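Section 9. Handing part moves to the Wetow cell

Read this section before the first shift with the cell running. It applies to packers and line leads at Mestgate.

1. Log in at the cell panel with your own badge. Do not use the line lead's badge.
2. Select REHEARSE. The cell plays the job in the simulator before any motor is powered.
3. Check the gripper views on the panel. Look at the fingers both with and without a part.
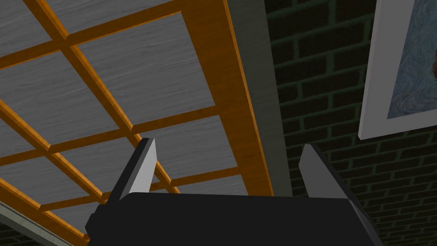 Simulator view, gripper open with nothing held. 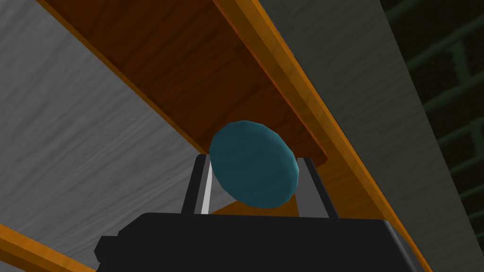
Will I still pack by hand once the cell is running?
Hand packing stays for mixed orders and for any lot under 200 pieces. The cell takes single-part lots of up to 400 pieces. Packers on those lots move to loading trays and checking finished boxes.

4. If the rehearsal stops with a fault, write the fault code on the shift sheet and call Bereket Shiferaw in maintenance. Do not edit the grip settings yourself.
5. If the rehearsal finishes, close the gate and select RUN.
6. Stay at the panel for the first 2 trays. After that you may go to the checking bench.

CAUTION: Never reach past the gate to straighten a part. Press STOP and wait for the steady white light.

NOTE: Piece counts from the cell are not added to a packer's personal rate. Questions about pay go to Eulalia Bustos.

NOTE: Everyone on the line gets the panel training in September, nights included. Until you are signed off, work beside someone who is.

Next: Section 10, Clearing a tray jam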